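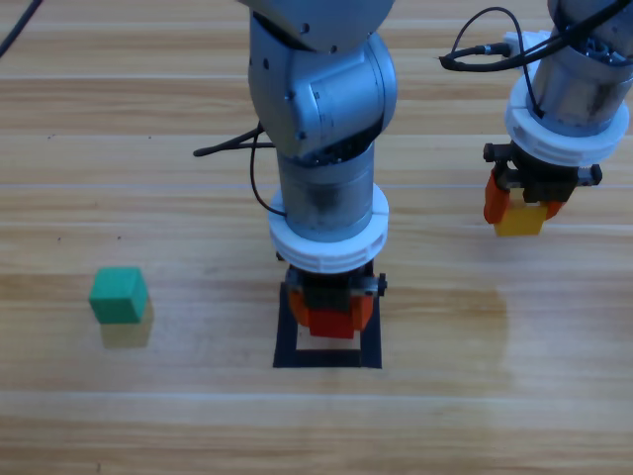

Could you not just send us the same cubes again, asked a reader of our newsletter, only in colours my grandson can tell apart from the other side of the table? Fair point, and it has been rattling round my head ever since.

So I'm very happy to say yes. Skalamora is bringing out Chambi, a tabletop game for the whole family, played with plain cubes in red, yellow and green, and it goes on sale in November.

I run Skalamora from a workshop in Brirley, and I've been fiddling with this one for far too long. The idea is simple enough to explain while the kettle boils. You tape a square outline on the table, scatter your cubes, and everybody takes turns trying to get the called colour into the square. That's the quiet version. There's also a noisy version, which my own family prefers, where two of you play at once and nobody waits for anybody (I'd move the mugs first!).

We did try a folding board. It looked smart and it slid about all over the place, so out it went, and I can't say I miss it. A wooden table suits the game very well - the colours show up nicely against pale wood, and dark tape gives you an edge you can argue over. And people do argue. The rule we settled on is that a cube touching the tape is out, unless both players agree it's in, which happens more often than you'd think.

Each box holds 16 cubes, a roll of tape, a set of colour cards and a rules sheet printed on one side only, so you can stick it to the fridge. There are three ways to play in the rules, and the third is for one person on a rainy afternoon. It's my favourite, if I'm allowed one. You build up a run of colours from the cards and see how far you get before you muddle yourself. My best is 19 and I've been stuck on it since the spring.

The first batch is 836 boxes, packed here in Brirley. We're a small outfit and that's a big number for us, so if you run a shop and you'd like some, please do shout early. The game will also be stocked through Sustotum, the online toy shop that took our last two games and has been lovely to deal with.

One thing we get asked a lot is whether we sell spare cubes. We will, in single colours as well as mixed bags. Green seems to be the one that goes under the sofa in our house, so I've ordered extra.

Review copies are ready now for anyone who writes about games, toys or family days in. Schools and libraries can borrow a set for half a term, and we'll pay the postage both ways.

To ask for a review copy, a trade price list or a loan set, write to the Chambi desk at Skalamora, Brirley. I read everything myself, usually after tea.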